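Vorville Facilities Service Desk
Ticket 634
Category: Shared spaces - tabletop storage and consumables
Opened: 2026-10-16
Priority: Normal
Status: Resolved, monitoring
Assigned to: Nermina Mujić

Reported issue

The white high-gloss table on level 2 has been marked repeatedly since the clear storage bins were moved onto it. Staff report cloudy rings under jars and bottles, and a dull patch near the left end that returns within a day of cleaning. The reporter also notes that seasoning and drink containers are being put back in the wrong bins, and asks whether the bins should be labelled or replaced.

Initial assessment

The table was inspected in the morning before use. Nine rings were found, all of them on the surface and none through the finish. The dull patch did not feel rough to the touch and is consistent with a build-up of cleaning product. No scratches were found that would require the tabletop to be refinished.

The bins were lifted and checked underneath. One had a sticky residue along its base, which was transferring to the table each time the bin was moved. The origin of the residue was not established, although a jar in the same bin was found with its lid not fully closed.

Steps taken

1. All containers were removed and wiped down with warm water and a soft cloth. Lids were checked and tightened.

2. The table was cleaned with the Pasa surface spray normally supplied to this floor. The rings faded but did not clear. The dull patch became slightly worse.

3. The spray was rinsed off with plain water and the table dried with a clean microfibre cloth. Most of the rings cleared at this stage. The spray label was then read in full and advises against use on polished surfaces.

4. A small area at the back edge was tested with Troneo neutral cleaner, diluted as directed. No streaking was observed after 29 minutes, and the whole table was then treated.

5. The bins were washed, dried and returned. Items in regular use were left standing on the table so that they can be seen and reached without lifting a bin.

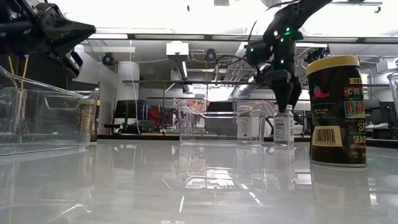

6. Two rings remained visible at a low angle after the first treatment. A second application removed one of them. The other is faint and has been accepted by the reporter.

Cause

The marking is attributed to an unsuitable cleaning product, made worse by residue on the base of one bin. The table itself is not faulty and no claim will be made against the supplier.

Regarding the bins

Replacement is not recommended. The bins are clear on all sides and the contents can be identified without opening or moving them - the difficulty is that no place has been agreed for each item. The Zein label holders requested by the reporter have been declined for now, as the adhesive backing is known to leave marks on clear plastic. Card tags tied through the handle openings may be used where a bin has one.

Instructions to users of the table

Please do not use the Pasa spray on this surface. The bottle has been moved to the cleaning cupboard.

Wipe the base of any jar, bottle or canister before putting it down. Close lids fully, including those on seasoning containers, and report any that are cracked.

Lift bins when moving them. Dragging a bin across the table will spread whatever is beneath it and may scratch the finish.

Follow-up

A further inspection will be carried out before the end of October. If the dull patch returns while the neutral cleaner is in use, this ticket should be reopened and not logged again as a new request.

Reporter response: Confirmed, the table is much improved. We would still like the labels to be reconsidered at the next inspection.

Service desk note: Request for labels carried forward. N. Mujić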